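**Tanner Park Trust** — consultation on evening path lighting, November 2021. A thread for residents, in numbered posts. 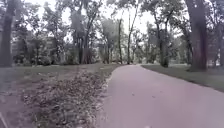
## 1. Why we are consulting

The Trust has been asked by the town to give a view on lighting in the park after dark. We manage the paths, the lawns and the woodland edge, and any new columns would stand on land in our care. We would like to hear from the people who use the park before we reply.

## 2. What has been put forward

There are 2 options. The first is low columns along the main path, lit from dusk until ten in the evening. The second is no fixed lighting, with better signs directing people to the lit pavement on Javetti Road.

## 3. Response so far

We wrote to 3279 households in the parishes next to the park. More than 200 replies have reached the office, most of them on paper. Thank you to everyone who has written, including those who sent several pages.

## 4. The case for lights

Many replies come from people who walk home from the Istent bus stop in winter. They tell us that the road is a long way round and that the crossing by the garage is slow. Parents of children at after-school clubs make the same point. A number of runners have asked for lights until eleven.

## 5. The case against

Others value the park as one of the few dark places left in the town. The local bat group has recorded feeding along the woodland edge and has asked that no light fall on the trees. Residents of Pletard Close are worried about glare in back bedrooms.

## 6. Colour and brightness

Should columns be chosen, we would ask for a warm, shaded lamp which points down. We would also ask for dimming after nine. The lighting engineer is content with the first request and is looking into the second.

## 7. Cost

The town would pay for the columns and for the electricity. The Trust would pay for repairs to the turf after the cable is laid. We have asked for this to be set out in writing — an earlier scheme at the north gate left us with a bill we had not expected.

## 8. Meeting the people involved

Gisela Durán, our head of grounds, will be at the pavilion on two evenings to answer questions about trees, roots and trenching. Leandro Cáceres will take questions about the consultation itself. Times are on the pavilion door and on the library noticeboard.

## 9. How to reply

Please write to the Trust office or fill in the form at the library desk. Give your street, but not your house number. Replies may be in any language. If you have already written you need not do so again, although you may add to what you said.

## 10. What happens next

The consultation closes at the end of the month. Trustees will read the replies in full and agree a response in December. It will be posted to this account, with a paper copy at the library. The final decision on lighting rests with the town.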